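Section 4: Setting Up Your Mulletness Countertop Water Filter
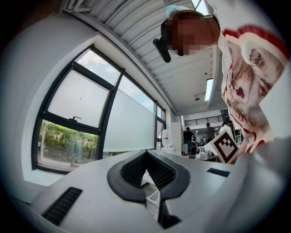
Welcome back, and if you skipped straight to this section because the box is open and you're thirsty, we understand completely (most of us did the same with our first one). Please do read through to the end of the flushing steps before you pour your first glass, though. The whole job takes 65 minutes, and most of that is letting water run or letting the cartridge soak while you get on with something else.

Before you begin

Make sure you have the filter base, the clear upper tank, one cartridge still in its wrapper, the hose with the blue collar, and the small bag with two rubber rings. You'll also want a dish towel and a big pitcher or bucket. If a ring is missing, write to the Drudton parts desk and they'll mail you a pair.

4.1 Preparing the cartridge

1. Wash your hands, then peel the wrapper off the cartridge. A little black dust on your fingers is only carbon and rinses right off.

2. Stand the cartridge upright in a bowl of cold water and leave it for 10 minutes. It may hiss and bubble a bit as the air comes out, and that's fine.

3. Lift it out, give it a gentle shake over the sink, and press one rubber ring into the groove at the bottom. Go all the way around with your thumb.

CAUTION: Never use hot water on the cartridge, not even to rinse it. Hot water ruins the filter material and you would have to start over with a new one.

4.2 Putting the base together

4. Set the base on a level counter, close enough to the faucet that the hose reaches without pulling tight.

5. Lower the cartridge into the base and turn it clockwise until it clicks. If it feels gritty or stiff, back it out and try again, and please don't reach for the pliers!

6. Fit the second ring to the upper tank, then set the tank on the base with the spout facing you.

7. Screw the blue collar onto the faucet by hand. Old faucets sometimes need an adapter, and the list in Section 9 was put together by Rocío Ulloa, who tried a good many of them in her own kitchen.

4.3 Flushing

8. Turn on the cold water, slowly at first, and look for drips at the collar and under the base. Wipe everything dry with the towel so that a new drip is easy to spot.

9. Let the water run through until the upper tank is full, then empty it into your pitcher. Fill and empty it twice more. The first tankful may look gray. It's perfectly good for houseplants, so don't feel you have to pour it away.

10. Fill the tank once more, wait until the cloudiness settles, and taste it. If the taste is flat or dusty, flush one more tankful.

NOTE: Each cartridge is good for 3000 glasses or 90 days, whichever comes first. Write the starting date on the sticker inside the lid. Customers with very hard water, as our friends in Itar will know, may find that the flow slows down sooner, and in that case you should change the cartridge early.

If the base still drips after step 8, turn to Section 5, "Leaks and Slow Flow."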